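How to set up a compartment tray for socks (and whether you should bother)

October
By the Skinner House Notes desk

I have been suspicious of drawer organizers for years. Most of them are sold on a photo of a drawer nobody uses, with every sock the same shade of gray and rolled like a pastry. Mine never looked like that for longer than a weekend. Still, a grid tray can work for socks if you set it up around the socks you own and ignore the picture on the box.

Start with the drawer. Measure the inside width, depth and height with the drawer pulled all the way out, and measure the width at the back as well as the front. Old dressers are rarely square. Height is the one people skip. A tray that fits flat can still catch on the frame above once there are thick socks in it.

Next, pull out every sock and pair them up. Singles go in a bag. If a single hasn't found its partner after two rounds of laundry, it's a dust rag. I've heard the argument for wearing mismatched socks and I don't buy it, mainly on account of the heels never sitting the same.

Now the tray. Vendmont and Clola both sell grid types in plain plastic, and I can't tell you one is better than the other. Weter has a fabric version with soft dividers, and I'd leave it on the shelf. The walls lean as soon as you take a pair out and the next pair slides over. Stiff plastic walls are dull but they stay up.

Wipe the tray out and put it on a table first. Don't load it inside the drawer. You want to walk around it, change your mind and move things without banging your knuckles. Begin with the black socks if you have a lot of them, as most people do, and look at each one in decent light before you pair it. Navy passes for black in a dim bedroom, and you'll find out at work.
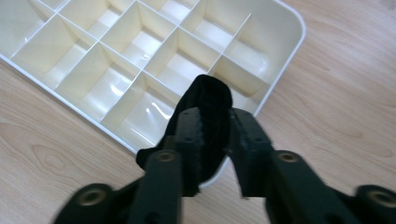 Fold before you fill. The usual advice is to ball the socks by turning one cuff over the pair. It's quick, and it also stretches that cuff over time. I prefer to lay one sock on the other, fold the toe up to the heel, then fold again from the cuff so you end up with a small block. Thin dress socks may need a third fold to stand up by themselves. Ankle socks need only one.

Set each block in its cell on edge, with the fold facing up. If you have to push, the cell is too small and the sock will spring out later. If the block falls over, put two pairs together or use that cell for something else. My tray's cells aren't all one size, so the bigger ones get wool socks and the small ones get the no-show kind.

I timed the whole job at 15 minutes for the sorting and 11 for the folding. Loading was hardly anything. You will see claims online that a tray like this saves you 1,000 minutes a year. I have no idea how anyone would measure that, and I'd like to see them try.

Leave a few cells empty. A full grid looks great on the first day and gives you nowhere to put the next pair that comes out of the dryer – so it goes on top, and then you have a pile again with a tray under it.

Last, slide the tray into the drawer and open and close it a few times. If it skates around, put a strip of shelf liner underneath. Check it again after a month. If the socks are back in a heap by then, take the tray out and use it for batteries and tape.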